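Mumisix (folding cell)

Mumisix is a home-built robot cell for folding laundry, and it lives in the shared workshop at Dritar. I wrote most of this entry because I built a good chunk of the thing, so forgive me if I go on a bit!

Name and origins

The name comes from a label on the box the first motors arrived in. We started in December with one arm and a borrowed bench. One arm can drag a shirt around all evening (ours did), so a second one followed, and the walls went up after that.

Construction

Two arms sit side by side at the front and reach in over a wood-grain top. The walls are plain and pale, which makes life easier for the camera – our first backdrop was a busy pegboard and the software hated it. Parts came to 419 dollars, not counting the arms. The cables run down the outside of each arm, held with little white ties, and I left plenty of slack by the bases after pulling a connector loose twice in one night.

The control program is called Skeltetti. It's a fork of Kinyua, an older script a few of us used for a plotter, and there are still plotter comments in it that I can't bring myself to delete.

Folding routine

Shirts are the main event. The grippers work as a pair, one on each side, and the usual trouble is bunching at the corners. A good run takes 60 seconds. A bad one takes until somebody gives up and folds it by hand.

A green shirt partway through, with a gripper at each side by the fold line: 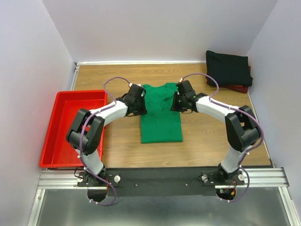
Known problems

Thick hems slip. Hoodies are hopeless so far, and of the last 35 shirts, 8 had to be started over. I'd love to try softer fingertips next, and the wiring at the right base really needs a cover.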